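Why Paper Looks White

Paper is made of plant fibers, mostly from wood. A fiber is a tiny thread. Each one lets some light through, and a single fiber by itself is nearly clear.

A sheet holds many layers of fibers with small pockets of air between them. When light enters the sheet, it bends and bounces each time it passes from air to fiber or back again. This is called scattering.

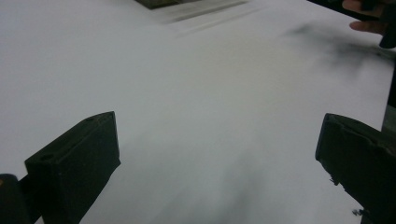

Scattering sends all the colors of light back out in every direction. Your eye receives them mixed together and reads the mix as white. Snow and salt look white in the same way.

You can test this with one drop of cooking oil on a scrap of paper. Oil fills the air pockets, and light passes from oil to fiber with very little bending. Less light bounces back. Hold the scrap up to a window, and the oily spot lets more light through than the dry part.

Words to know
Fiber: a thin thread of plant material.
Scatter: to send light off in many directions.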